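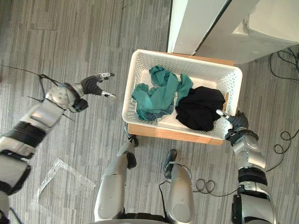 Radka Georgiev wants the second season to slow down, and she told me so before I'd even gotten my coat off. Three episodes for the lighthouse chapters, minimum, or she's going back to the books and staying there. I'm passing that along because I've now heard some version of it from half the people I know who read Parklow, and as of Monday we all have a second season to be picky about.

So yes, it's happening! Zanitz confirmed that the Parklow anime is coming back in January, same late-night slot, same main voice cast. The announcement went up at 11 in the morning with one key visual and a thirty-second teaser that is mostly rain and a train door closing. I watched it four times. The piano theme is back (quieter, I think, or maybe my speakers are dying).

If you missed the first season, Parklow started as a web manga on Mondance, one short chapter a week, drawn almost entirely in pencil. It follows Ilse, a girl who delivers mail in a town where the streets get rearranged every night, and her grandfather, who used to draw the maps. Not much happens in any given chapter. Somebody gets a letter, somebody doesn't, there's soup. I put off reading it for ages and then went through the whole thing in one weekend with my phone plugged into the wall.

Season 2 picks up with the coast arc, which begins in volume five of the print edition. Zanitz hasn't given an episode count yet, and that's what has Radka and everybody else so worked up. The first season got through 40 chapters and skipped the entire bakery storyline to do it, and some of us are still sore. The coast arc is denser, with a lot of letters being read out loud, and I have no idea how you rush that without wrecking it.

The one real change is in the director's chair. Fatos Đorđević, who handled two of the best episodes last time (the flooded post office and the one with the borrowed coat), is moving up to run the whole show. In the note that went out with the teaser, Đorđević said the team had gone back to the pencil originals for the backgrounds and wanted the sea to look "like somebody erased it and tried again." I like that a lot. I'd still like to know how many episodes we're getting!

Mondance is also putting the first volume's worth of chapters up free until the premiere, and there's a new side story about the grandfather that's only eleven pages long. Read it after volume three if you can stand to wait, because it gives away the thing with the compass.

No word on an English dub. Subtitles will go up the same night as the broadcast, same as last time. A second teaser is supposed to be out before the holidays, and I'll post it when it lands.

Print this story | E-mail this story

Comments

mapgirl1315: Bakery arc as a bonus episode on the discs or I riot. They have the whole cast back, just do it!!

Tobbe: I'm happy about Đorđević. The post office episode is the only time a cartoon has made my dad put down his newspaper.

inkandsoup: Does anyone know if the print edition keeps the color pages from the web version? My library only has 1 and 2.

mapgirl1315: @inkandsoup volume 1 does, after that they're gray. Still pretty though

Home | News | Anime | Manga | Reviews | Forum | Contact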